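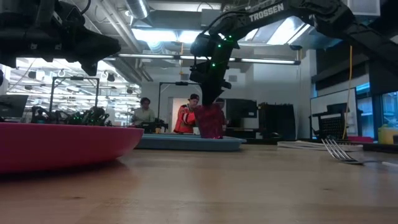 A bowl and a tray on a table in the laboratory.

Heart failure trial finds fewer readmissions with early tablet change
May 30, 2025

Patients with heart failure who had their diuretic tablets adjusted within days of leaving hospital were less likely to be readmitted over the following months, according to results presented by a Scottish research group.

The Taltura study followed 428 adults who had been admitted with fluid overload and were well enough to go home. Half were assigned to the usual arrangement, with a first clinic visit when one could be found. The other half had a blood test and a weight check by day 5, and a nurse or pharmacist could raise or lower the dose on the same day, following a written scale.

Readmission for heart failure was less common in the early review group. The difference appeared in the first weeks and was still there at the end of follow-up. Deaths from any cause were similar in the two groups, and the authors say the study was too small to show a difference either way.

Dr Sorcha MacRitchie, who led the work, said most of the dose changes were modest.

"We were mostly going up or down by one step," she said. "A fair number of patients needed less diuretic than they were sent home on. Once they were back in their own kitchens and eating normally, the hospital dose was too much for them."

Dizziness on standing was reported less often with early review, and there were fewer falls. Mild rises in creatinine were seen in both groups. Low potassium was picked up more often in the early review patients, who were also tested more often, and in nearly all of them it was corrected with a change of tablet or a short course of supplements.

Patients were drawn from a screening list of 2792 admissions. Many were ruled out for advanced kidney disease, planned valve surgery or because they lived too far from a participating clinic for a home visit. Patients already under the care of a specialist heart failure nurse were also left out.

That last point was raised during the discussion after the talk. Alasdair Mackay, a consultant physician who was not involved in the trial, said hospitals with an established nurse service might see a smaller benefit.

"If you already ring people in the first week, I don't know how much this adds," he said. "Where there is a six-week wait for clinic, I would expect it to matter more."

Mackay also asked about the weight checks. Patients used their own bathroom scales where they had them, and the readings were not compared with a clinic scale. Dr MacRitchie said the dosing scale relied on change from the first reading at home and took no account of the hospital discharge weight, which had often been recorded with the patient dressed and sometimes in a chair.

The average age of those taking part was 74, and a little over a third were women. Most were taking a beta blocker at discharge. Use of the newer heart failure drugs rose during the study in both groups, and the statistician, Miloslav Kadlec, said this had been allowed for in the main analysis. Leaving it out made little difference to the result.

Around 19 per cent of patients in the early review group missed the day 5 appointment and were seen later. They were kept in the group to which they had been assigned. Bad weather and cancelled ferries accounted for some of the missed visits, and a telephone option was added part way through for patients on the islands. The blood test still had to be taken in person, usually at the local surgery.

Lachlan Halliday, the pharmacist who wrote the dosing scale, said it had been kept to a single side of paper. It covers furosemide and bumetanide only. Patients on a thiazide as well were referred to a doctor before any change was made, as were those whose systolic pressure was below 100 mmHg.

The group has not yet published a cost analysis. Craig McIver, who managed the study, said the extra staff time was mainly travel, and that figures by clinic were being checked. He expects the full paper to be submitted in June, with the dosing scale included as an appendix.

A longer follow-up of the same patients is planned, using linked hospital records. It will look at kidney function and blood pressure as well as further admissions. No new patients are being recruited.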